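Drawer front

A drawer front is the vertical board that closes the face of a drawer and carries its handle. In cabinets, chests and side tables it is the part of the drawer most often seen and touched, and it is usually finished to match the carcass.

Construction

Two arrangements are common. In the first, the front is one of the four sides of the drawer box and is joined directly to the sides, often with dovetails. In the second, a separate board (a false front) is screwed to a complete box from the inside. A false front can be adjusted after fitting — useful where the opening is out of square.

An inset front sits flush with the carcass and needs a gap of 2 mm on each side. An overlay front covers the edges of the opening.

Decoration

Plain softwood fronts are often given a routed groove, which forms a border parallel to the edges and suggests a framed panel without the cost of one. The earliest mention of grooved fronts in the Sedton inventories is dated 1579. Workshops in Wirside later cut the groove by machine, and the style became standard for pine bedroom furniture in the district.

Handles

Narrow fronts generally have one central knob. Wide fronts may have one or two.
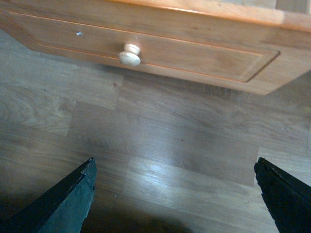
Turned knobs are fixed either by a glued tenon or by a screw driven from the back of the front. The mushroom form, with a domed head on a short stem, is easy to grip and simple to turn on a lathe. Knobs may be paler than the wood around them — a contrast common on orange-toned pine.

Wear

Damage is concentrated near the handle and along the lower edge. Small chips in the finish can be filled with colored wax. A loose knob should be removed and refitted before the hole widens.

See also: Kekel chest; Waweru joint; Carcass (furniture)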